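Flerkavent opens hire scheme for hand-held gripper kit

17 March 2026

Flerkavent has announced that its hand-held gripper kit, sold until now only as a complete purchase, will be offered on hire to colleges, small firms and public bodies. The first kits under the scheme will be sent out from the company's Esley office.

The kit, known as the Golon, allows a person to record handling tasks without a robot arm being present. The user holds the tool, opens and closes its two fingers, and carries out the work in the usual way while a camera on the tool records it. The recordings may then be used to train a robot fitted with the same fingers.

Hire periods are set at 30 or 90 days. Each order includes 4 hand-held units, spare finger pads, a charging case and access to the Reuter software, with which recordings are checked and labelled. Customers who wish to keep the equipment at the end of the longer period may set the hire charge against the purchase price.

In a statement, the company said that it had received 223 enquiries about short-term use, many from organisations that wished to record in their own offices, classrooms and meeting rooms. It added that such rooms, with their books, pens and papers, were of more use to most customers than a purpose-built workshop. 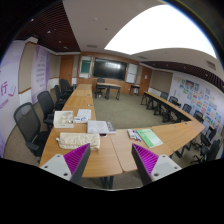 Hirers will remain responsible for obtaining the consent of staff and visitors before any recording begins. Flerkavent will supply a standard notice for this purpose, together with written guidance on the storage and removal of files.

Damaged pads will be replaced without charge during the hire period. Loss of a complete unit will be charged at the list price. Orders are now being accepted, and a version of the kit with narrower fingers is due to join the scheme in September.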